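Tustness Opens Second Round of Small Grants for Neighborhood Tea Rooms

July 29, 2025

Ulloa – Tustness is thrilled to announce that its Open Table grants are back for a second year! Community groups across Ulloa can now apply for up to $2000 to start a free drop-in tea room, or to keep one going that people already love.

The first round opened in January and paid for 9 tea rooms, from a church basement on Vuler Street to a corner of the Didena branch library. Groups spent the money on kettles, chairs, rent and, in one case, a much-needed new sink.

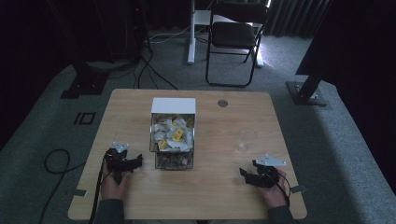
A clear container with a white lid and small wrapped packets inside, on a light wooden tabletop.

"People come in for a hot drink and stay for two hours," said Kofi Abubakari, grants manager at Tustness. "I've seen neighbors who shared a wall for years finally learn each other's names. We can't wait to read the new applications!"

Groups don't need to be registered charities, but they do need a regular place to meet and a plan to open at least twice a month. Smaller awards of $1000 are also on offer for one-time events – block parties, holiday teas and the like.

Application forms are available at the Tustness office and at the front desk of the Didena branch library.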